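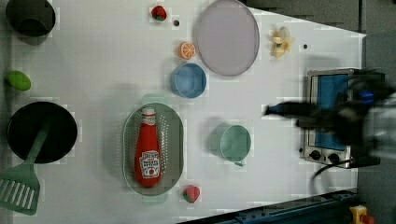
**Brimgate's new ad figures**

Brimgate says shoppers who see its video ads in shopping apps are 50% more likely to buy. More likely than whom? The December note doesn't say. It covers 12 campaigns, all picked by Brimgate, and only two ran outside Gramton.

Corey Mudgway at Skenska has moved 80% of his budget over anyway - a brave call on one seller's sums. We've asked Ormsby for its own numbers and will print them if they come.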